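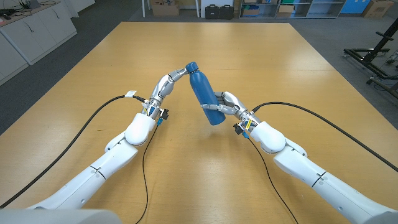 FOR IMMEDIATE RELEASE

Gastier Travel Adds Medlow Valley Walking Tour to Spring Program

FETSTEAD – Gastier Travel announced today that it will offer a guided walking tour of the Medlow Valley beginning in April. The seven-night tour follows the old drovers' road from the market town of Fetstead to the lakeside village of Grønli, with overnight stays in family-run inns along the route. Reservations open in February.

The full walking route measures 58 miles and is divided into six stages. Guests carry only a day pack. Luggage is moved each morning by van and is delivered to the next inn before 4 p.m. Two guides accompany every group, and group size is limited to 20 guests.

The tour opens with an evening reception at the Fetstead Corn Hall, followed by dinner. The first two stages cross open farmland and pass through the villages on the lower river. On the third day the path climbs to the Medlow ridge, the highest point on the route, where lunch is served at the former toll house. The remaining stages descend through beech woods to the lake. A free day in Grønli includes a boat excursion to the monastery ruins on the north shore and a visit to the village smokehouse.

Guests should be comfortable walking up to 12 miles in a day on uneven ground. A shorter option is available on the ridge stage for those who prefer to ride part of the way in the luggage van. Sturdy boots and a waterproof jacket are required. 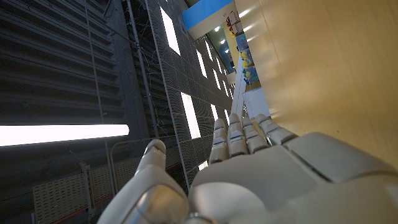

A white robotic hand with its fingers extended.

The Medlow Valley tour replaces the company's spring coach itinerary, which ended last season. Gastier Travel carried some 600 guests on its walking programs last year, and many asked for a longer route with fewer changes of transport. The company spent two seasons arranging access with landowners and selecting inns.

Rates include seven nights of lodging, daily breakfast, six lunches, four dinners, guide service, luggage transfers and the boat excursion. Travel to Fetstead and travel insurance are not included. A deposit of $291 per person is due at the time of booking, and the balance is payable eight weeks before departure. Single rooms are limited and carry a supplement.

Departures are scheduled from April through early June and again in September. The complete itinerary, rates and packing list are available on request from the Gastier Travel reservations office in Fetstead, open 9 a.m. to 5 p.m.

About Gastier Travel
Gastier Travel operates escorted walking, rail and garden tours for small groups. The company is based in Fetstead.

###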